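Die Farbe, die jeder sieht

Von der Redaktion — 6. Mai 2025

Gelb hat in Werkhallen eine längere Geschichte, als man ihm zutraut. Das Farbenwerk Desjardins in Cistham führte schon früh einen Warnton im Programm, damals noch mit Bleichromat. Der Farbstoff deckte gut und war giftig. Heute mischt man dort organische Pigmente, die teurer sind und bis zu 600 Stunden Bewitterung aushalten.

449 Gelbtöne stehen in der Kartei des Werks, verkauft werden nur wenige. Die meisten Kunden wollen einen warmen, leicht rötlichen Ton. 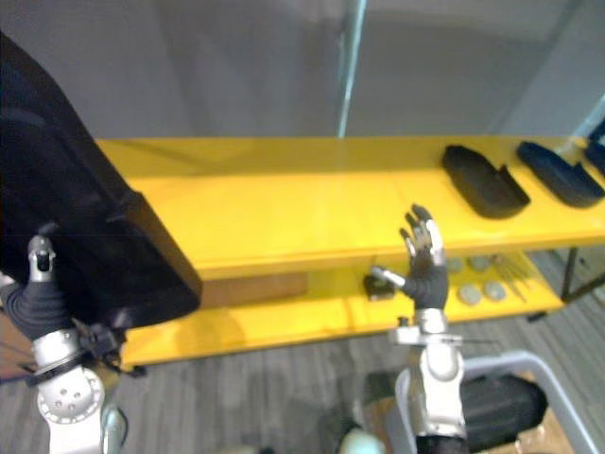
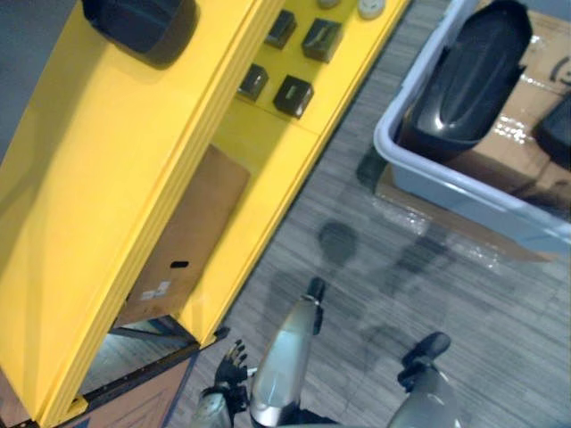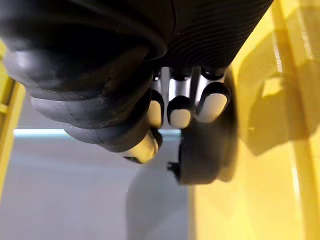
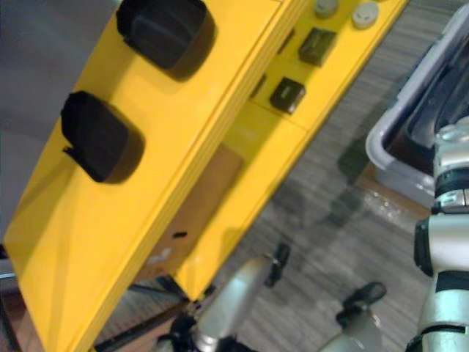

Gelb und Schwarz: glänzende Flächen auf dem ersten, zweiten und vierten Bild, dunkle Scheibe auf dem dritten.

Der Maschinenbauer Satbridge stellte im Februar von Grau auf Gelb um. Ausschlaggebend war die Reinigung — auf hellem Lack fällt Öl früher auf. Beim Händler Punedico kostet das Gebinde 748 Euro, Grau ist deutlich billiger. Einige Betriebe streichen deshalb nur Kanten und Geländer.

Zuletzt aktualisiert: Mai 2025
Kontakt | © Alle Rechte vorbehalten | Nach oben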